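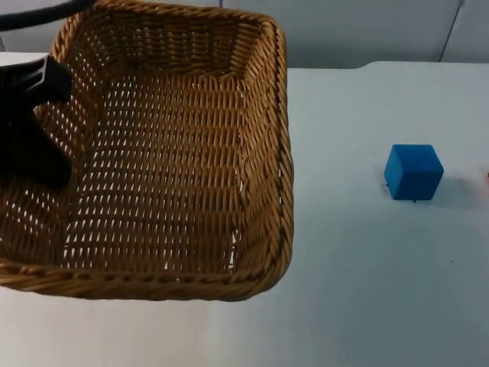 Fledix: a word list of baskets

Fledix is a list of English words for baskets, with notes on what people put in them and how firmly they insist that everyone else has got the name wrong. It began as a spelling check for a craft glossary and should have ended there.

What's in it

There are 200 entries in one CSV file, in UTF-8. The columns are:

headword
variants (separated by semicolons)
region
use
source_type (printed, spoken or overheard)
dispute (yes or no)

The dispute column says yes for 39 entries. Most of these concern the trug, a word that can still spoil a pleasant lunch.

How it was gathered

Around 80 of the entries came from old glossaries and seed catalogues. The rest came from letters, market stalls and a long afternoon at the Dorau craft fair, where asking for the word for "that sort of basket" got several answers before the question was finished. Spellings are given as we found them. Where a contributor spelt a word two ways in one letter, both are in the variants column and we have said no more about it.
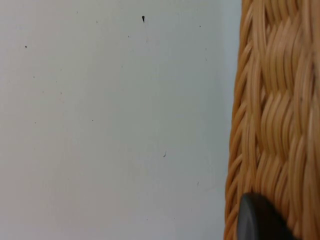

One reader of the October draft objected that "hamper" and "basket" had been filed as separate things, when in her family a hamper was any basket you were not allowed to open yet. The entry now has a second sense and a yes under dispute.

Known problems

Region is vague. "North" means whatever the contributor meant by it, and one of them lived in Kent.
Fishing baskets are thin on the ground, as the anglers we wrote to sent back advice about fishing.
Four rows have no use given. Please don't guess – the last person who guessed gave us a "ferret basket", and we had to take it out again.

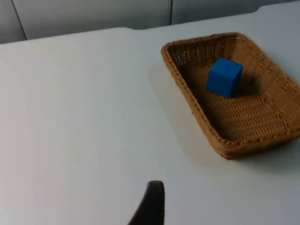
Rectangular wicker basket with a blue cube inside.

Corrections

Send the headword, the change you want and where you heard it. "Everyone says it" goes in as overheard. Please quote the row as it stands, including any spelling you dislike.

Licence

Free to use and change, with credit to Fledix. If you print it, check the accents first, as the Stondex export turns them into question marks.

Last revised July 2, 2024.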